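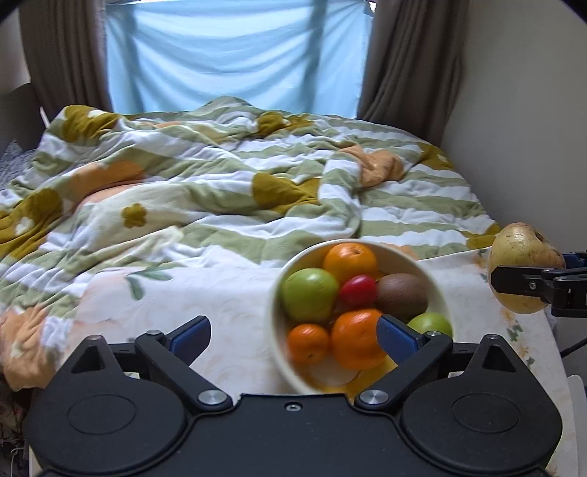 Fruit in a round bowl on a covered table, with the bed behind.

The small architecture studio Mirar has moved into its fourth year with the largest commission it has had so far: a painted wall, 53 metres long, along the footpath at Skistosska. We met one of the two founders in the studio kitchen, a little after nine in the morning, and spoke until the coffee was finished.

The wall holds back the slope under the old tram depot. It is concrete, it faces north, and for many years people walked past it quickly. "When we came the first time, I did not like it at all," the founder says. "Then we came again in the evening, and there were children who threw a ball against it. I thought, so it has a use already. We should be careful with it."

The studio asked the residents what they remembered about the street, and 40 people wrote back. Some sent drawings, one sent a recipe. "I was a bit afraid of these letters, because everybody wanted a different thing. One wanted the trams, another one said please, no trams. In the end we looked at the colours they wrote about. There was a lot of green, the green of the depot doors."

The design was made together with Chaturvedi, a workshop that paints signs and shop fronts and had never worked on anything longer than a bus. Three of its painters were on the site through April, which was wet. The mineral paint needs a dry surface, and on many mornings they waited under the plastic sheets. "They played cards. I played also, and I lost," the founder remembers. "But one day of patience is cheaper than to paint the same metre two times."

Is this still architecture? The founder has heard the question before and does not seem to mind it. "We also changed the drain, we made the kerb lower, and we put in a long bench. Nobody photographs the drain. For me it is one work, the drain and the painting. If the water comes down over the wall every winter, you will have no painting."

The bench was not in the first plan. It was added when an older resident wrote that the hill is too long to climb without a rest. It stands near the lower end - the founder would have liked it in the middle, but the path is too narrow there.

Next is a smaller task, a reading room for the community house in Ivumura, where the studio will keep the old roof and open one wall to the garden. The drawings are still in pencil. "I cannot say much. The windows are not decided, and we still argue about the door."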